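Foam Shape Sorters: Your Questions

Why foam and not wood?

I started out with wood, and wow, the clatter! Foam is quiet, it's light, and a dropped piece doesn't wake up the whole house (ask me how I know). My boards are thick, too, so little hands get a real edge to push against.

Which holes are on the green board?

Four of them: a circle, a square, an octagon and a plus. The circle is the easy win. The octagon takes a bit of fiddling, so give it time!

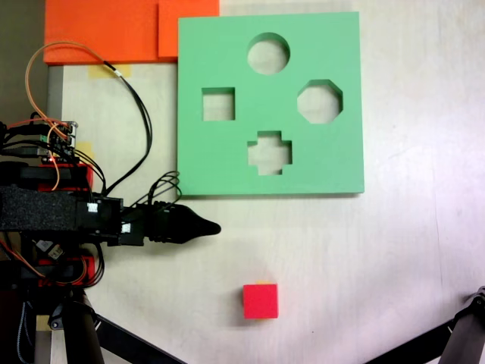 How do I clean the pieces?

Lukewarm water, a drop of dish soap and a soft cloth. Let everything dry flat on a towel overnight, and please skip the dishwasher. I melted a whole set of Jikberg blocks that way.

Do you sell single blocks?

I do! Just email me with the shape and color you're missing. I keep around 25 spares in a drawer, and I cut a new batch every November.

Who do I write to?

Me, Trygve Grønli, at the Zonham shop address. I answer most evenings.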